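Dridamex extends power strip checks to all shared workrooms in Sadska

Dridamex will inspect and relabel every multi-outlet power strip in its shared workrooms in Sadska, following a first pass in August that covered the ground floor only. The work is carried out by the site maintenance section under Vesna Georgiev and applies to 832 strips, of which 800 are in use and the remainder held in the store.

The first pass found 37 strips that did not meet the site rules. Most were withdrawn for damage to the cord close to the housing. A smaller number had a switch that no longer latched, and four had been plugged into another strip. None had caused a fault on the building supply.

"The usual weak point is where the cord enters the body," said Georgiev. "People pull on the cord instead of the plug, or they shut the strip in a drawer with the cord bent double. The outer sheath splits and after that we withdraw it."

Under the extended scheme each strip is unplugged, taken to a bench and laid flat with its full length of cord loose. The inspector checks the housing for cracks, the outlets for scorching or debris, and the plug for bent or discoloured pins. The cord is then run through the hand from end to end. The switch is operated ten times with no load connected. A strip that passes is tested for continuity and insulation, labelled on the underside and returned to the same room.

Strips that fail are cut at the plug and sent for recycling. They are not repaired on site. Driss Hegazy, who keeps the equipment register, said a small stock of replacements would be carried on the trolley so that a desk is not left without power for longer than the inspection itself.

The register currently holds 2,172 portable electrical items for the site, including kettles, desk lamps and chargers. Power strips are being treated first on account of the number of hands they pass through. Other items stay on their existing schedule.

Occupants of the Hodžić wing will be the first affected. They are asked to switch off connected equipment before 8 am on the morning their room is listed and to leave the strip accessible. Strips fixed to the underside of a desk should be left in place, and the inspector will remove the screws. Privately owned strips are not permitted in the workrooms and should be taken home before the inspection begins.

The revised site rules also deal with storage. Cords are to be coiled in wide, loose loops and not wound round the housing. A strip not in use should be switched off, unplugged and kept on a shelf, with nothing placed on top of it. Heaters and kettles must be connected directly to a wall outlet, as before.

Replacement strips will be supplied by Dusmont under the existing contract. The standard pattern has a switch at one end. Longer versions will be issued only where a room has too few wall outlets, and the request must be signed by the room supervisor.

Dragica Halilović, who supervises two of the ground floor rooms, said the August inspection had taken less time than the notice suggested. She has asked for the room list to be posted earlier this time, as one of her benches was in use when the trolley arrived.

Room lists will be displayed at the main entrance and beside the store. Questions about a particular strip should be put to Hegazy at the store counter, quoting the label number if there is one.

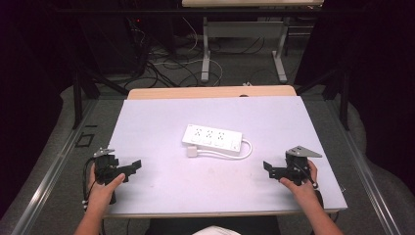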